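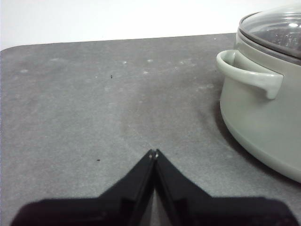

2019-02-23

I slept badly again and got up before it was light. The rain had stopped in the night, but the gutter over the kitchen window was still dripping, and I lay and listened to it for a long time before I accepted that I was awake.

Today I wanted to finish the application for the language certificate. I have put it off since the new year. The form has 17 pages and the last part is a free essay, "Describe a place that is important to you," up to 800 words. I wrote about the railway station in Gornberg, where I used to wait for my grandmother every summer. When I counted, I had 857 words. I took out the paragraph about the ticket machine and the one about the pigeons, and then it was too short and felt empty, so I put the pigeons back. I think the pigeons were the best part.

My difficulty is still the small words. I know when to write "the" if I think about it, but when I write fast they disappear, and later I put them back in the wrong places. The teacher at Nava says that I should read my text aloud. I did it today in the kitchen, standing up, and I found six mistakes in the first page only. It is strange that the ear knows more than the eye.

At noon I made lentil soup from what was left in the cupboard. I put in too much cumin. It will be enough until the day after tomorrow, so I must get used to the taste.

In the afternoon I took the bus to Forkmont to return the library books. One was late and I paid the fine without discussion. The woman at the desk asked if I had liked the novel, and I answered "It was very long," which sounded more rude than I wanted. What I meant was that I lived in it for many weeks and was sorry to leave. I found this sentence only on the bus home, of course. I will tell it to her next time, if she is there.

The river is high. The lower path is closed with a rope, and people simply step over it. I walked on the road instead and my shoes stayed clean.

A letter from Ukex was in the mailbox when I came back. They confirm that my contract goes on until June, and after this they "will review the situation." I read it three times to find out if this is good news. In my first language I would know from the tone. In English everything official sounds to me equally friendly, and I cannot hear what is under it. I decided to believe it is good news until somebody tells me different.

In the evening I called home, but the line was bad and we mostly said "hello?" to each other. My mother tongue came out slowly at first. I searched for the word for "gutter" and could not find it until after we hung up.

Tomorrow: print the essay, buy stamps, call about the window.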